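Bench notebook, Dollholm eval
Sunday, started 9:40, coffee already gone

Day four of the Dollholm trial. For anyone picking this book up cold: Dollholm is the cutlery-sorting package from Bekberg, sold as a skill license plus a setup call, and we have it until the end of May to decide whether we want to pay for it. The brochure says "drawer-ready from any starting arrangement." I have underlined "any" in my copy.

Carried over from Anika's page: license server fell over again at startup. Restarted it twice. The second restart worked and I did nothing different. Noted without comment.

Calibration took 50 minutes. The quick-start card gives it a quarter page and a drawing of a stopwatch. Left arm passed first time. Right arm wanted its wrist offsets re-entered by hand, in degrees, into a field labeled mm. Sandra found this on Friday's call and Bekberg support agreed it was "a labeling matter." Wrote DEGREES on masking tape and stuck it to the monitor.

Speed setting: left it at 60 percent all morning. At full speed the fingers get to the table before the planner has made up its mind, and then you have a dent and a decision.

What I wanted to learn today:
- does it cope when pieces cross each other, or only when they lie politely side by side
- does it know a spoon from a fork when the bowl is throwing glare everywhere
- what does it do when the two arms want the same spot

Layout is Sandra's "dropped drawer," meaning you let go and don't tidy. Knife across fork, knife across spoon, the rest wherever. Wire basket at the back.

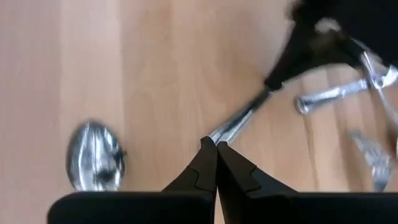
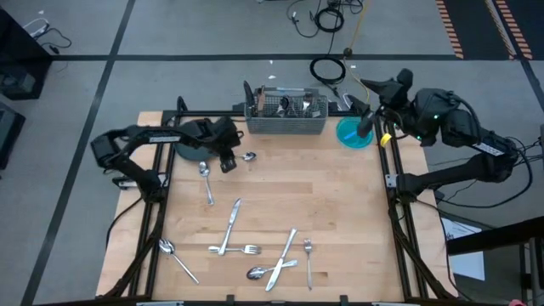
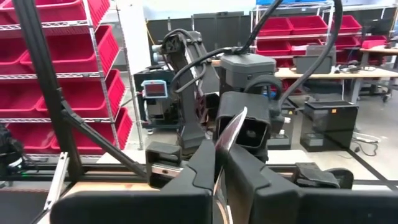
Crossed pieces are still the sore point. The planner likes to take the top one, fine, but its idea of which one is on top changes between looks, and each time it changes it backs off and starts over. Watched it reconsider a knife for long enough to answer two emails. When it commits, it commits well. I have no complaint about the grip itself, and I came in hoping for one.

Glare: better than I expected after Anika's notes. The last update is supposed to help with shiny stuff and I'd say it does. Lowered the exposure one notch as well, so I can't give Dollholm all the credit. Should repeat with exposure back at default. Not today.

Arm conflict: the log calls it "courtesy yield." Both arms yielded. Had to nudge the left one from the console. Filed as ticket 1117, and got an auto-reply thanking me for my enthusiasm.

Money, while I remember. The quote is 370 a month per station, support included, where "support" is the labeling matter people. The Mok package is cheaper and does less, but it admits as much on page one. Dirside never sent us a trial key so they are out unless someone wants to chase them. I don't.

Where I am on it: would take Dollholm for flat, spread-out pieces tomorrow. Would not sign for "any." Sandra thinks we should ask for a lower rate until the crossed-piece thing is fixed, and she should be the one to ask, as I am apparently "curt" on calls.

Left to do
- rerun with exposure at default
- same layout, 80 percent speed, hand on the stop
- ask Bekberg what the amber state means, it isn't in the manual
- Anika: please stop putting the spare fingertips in the drawer with the tea spoons
- new roll of masking tape

Shut down 4:15. License server went down by itself at 4:10, so that saved a step.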